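Home Products Press Contact

8/2/19. Trestora has added a hemmed white napkin to its Clemska table linen line, supplied in packs of 6.

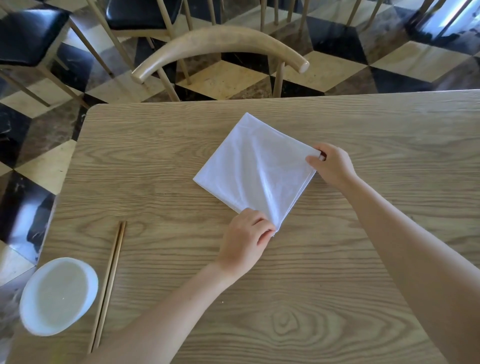 The cloth is cut square and holds a crease without starch. Corners are turned before stitching, and the hem stays neat when the napkin is folded into a smaller layered square. Product manager Yara Akl said it is rated for 200 washes.

Restaurants may order samples through Kassab, the line's distributor.
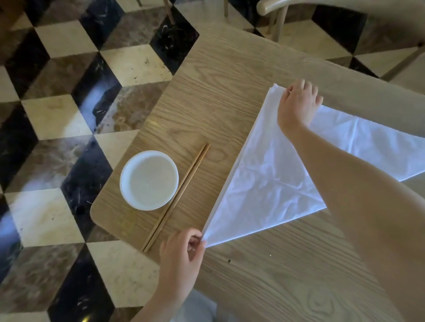 Samples ship within 3 business days. Bulk orders open in October.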